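Fire extinguisher and exit check, Jarkville Community Workshop, ground floor and loft. Walked with the Brundby sheet (the April version) on 15 October 2024. Items marked C have a comment.

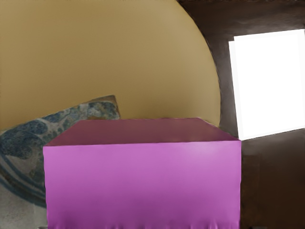 *Checked and written up by the building safety desk, Jarkville*

## Extinguishers

- [x] All units hung on brackets or standing in cabinets
- [x] Pins and seals in place
- [ ] Gauges in the green **C**
- [x] Tags readable
- [ ] Nothing stored within reach of the handle **C**

**Comment, gauges.** Unit 41 by the loading door reads low. It was topped up in April and should not have dropped this soon. I have tagged it out and put the spare from the loft in its place. Jaber will collect it with the next service order. Unit 61 is fine, but the glass is scratched and you need a flashlight to read it.

**Comment, storage.** Two paint cans and a folding ladder were in front of the cabinet at the bottom of the stairs. Moved. Same finding as last time. Tape on the floor would help.

## Exits and routes

- [x] Front door opens with one hand
- [x] Back door opens with one hand
- [ ] Exit signs lit **C**
- [x] Stair treads sound, rail tight
- [ ] Clear width along the full route **C**

**Comment, signs.** The sign over the back door is dim on the left side. The battery test ran 21 minutes before it went out, and our sheet asks for 70. Replace the battery first, then the whole fitting if that does not fix it. The Gernport building has the same model, so check theirs too.

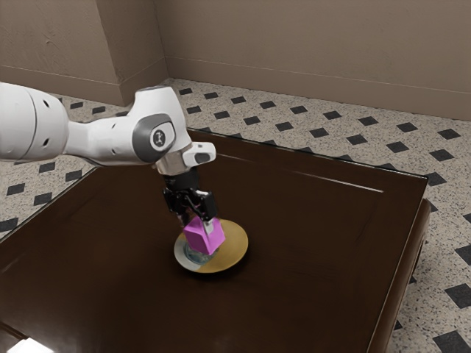 Clear width is measured from the wall to the nearest thing that sticks out, with chairs pulled back the way people leave them. The coat rack in the hall takes up too much of the route and needs to go on the other wall. Measure tables from the edge of the top, and if something reaches out over the top, like the white arm over the brown wooden table, take a second reading from whatever sticks out farthest. Write down the smaller number. Do not average them.

## Alarms

- [x] Pull stations visible
- [x] Horn heard in both restrooms
- [x] Panel shows no faults
- [ ] Call list posted and current **C**

**Comment, call list.** Still shows the old Gernport number. New list printed, needs a plastic sleeve.

## Open items

1. Unit 41 to Jaber for service
2. Battery for back door sign
3. Floor tape at stair cabinet
4. Coat rack to the other wall
5. Sleeve for call list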